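Moving house with an elderly cat – one long trip or break it up?
Forum: Cats and Other Housemates

marrowfat_jane
4th July

Hello all, long-time reader and very occasional poster. We finally have our completion date and will be leaving Grerlow for good in August, after more years than I care to admit to. The new house is up near Dranduvgate, nearly 400 miles door to door, and I've been lying awake over the cat.
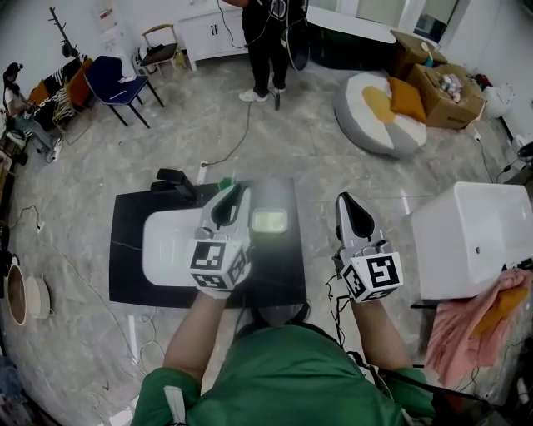

She's called Pudding, she's seventeen, and the furthest she has ever been in a car is the vet's on the other side of town, which is a ten minute drive and she sings the whole way. My husband thinks we should set off at five in the morning and get it over with in a single day. I would much sooner stop overnight somewhere and let her stretch her legs and use a proper tray. We've talked about it so often now that we've both started putting the other one's case by mistake.

She has slightly dodgy kidneys so she drinks a lot, and I worry about her going without. Has anyone done a journey this long with an old cat? And what did you do at the other end? I'd love to hear, however long the story.

tobermoray
Hello Jane, and what a lovely name for a cat. I'm with your husband, I'm afraid. We took two elderly brothers from one end of the country to the other and did it in a day, and I'd do the same again. They shouted for the first hour and then settled down under a blanket and slept. A hotel room is one more strange place with strange smells, and then you've got to get them back in the carrier in the morning, and they know what's coming by then! We spent forty minutes getting Biscuit out from inside the base of a divan.

Fengying Xie
I have to disagree with tobermoray, with great affection. A young healthy cat, yes, do it in one go. Seventeen with kidney trouble is another matter and I wouldn't want her going all day on a few sips. We stopped at a guest house in Cluvura when we moved my mother's old tabby, and she ate her supper, drank half a bowl of water and slept on my feet. Ring ahead and ask for a ground floor room, and have a look at the bed before you open the carrier. If it has a gap underneath, stuff it with your bags.

Do speak to your vet as well, and sooner than you think you need to. Ours wanted to see her a fortnight before we left, and we came away with something mild for the nerves which we tried at home first.

tobermoray
Fair point about the kidneys, I read past that bit. I still think the carrier business in the morning is worse than people let on, but I'll give you the water.

oldkangroad
Evening all. We moved from Kang with a nineteen year old and the journey was the easy part, it was the new house that upset her. What helped was one room, and only one room, for the first four days, with her own unwashed blanket and the same litter she'd always had. I'd bought a beautiful new bed as a treat and she wouldn't go near it. Keep the removal men out of that room, put a note on the door, and then put another one on because they won't read the first.

Also put wet food in the freezer bag with a bit of extra water stirred in. Ours wouldn't touch a bowl in the car but she'd lick gravy off a spoon.

marrowfat_jane
Oh, you are kind, all of you. I've read this out to my husband over tea and he has gone rather quiet about his five o'clock start. Gravy off a spoon is very much Pudding's style. I've rung the vet and she's booked in, and I'm going to look up guest houses tonight, with particular attention to the beds. Does anyone leave the carrier out at home beforehand? Ours lives in the loft and she vanishes when she hears the ladder.

Fengying Xie
Yes, get it down tomorrow! Leave it in the sitting room with the door off and a jumper of yours inside, and put the odd treat in when she isn't looking. The tabby ignored hers for a week and then I couldn't get her out of it.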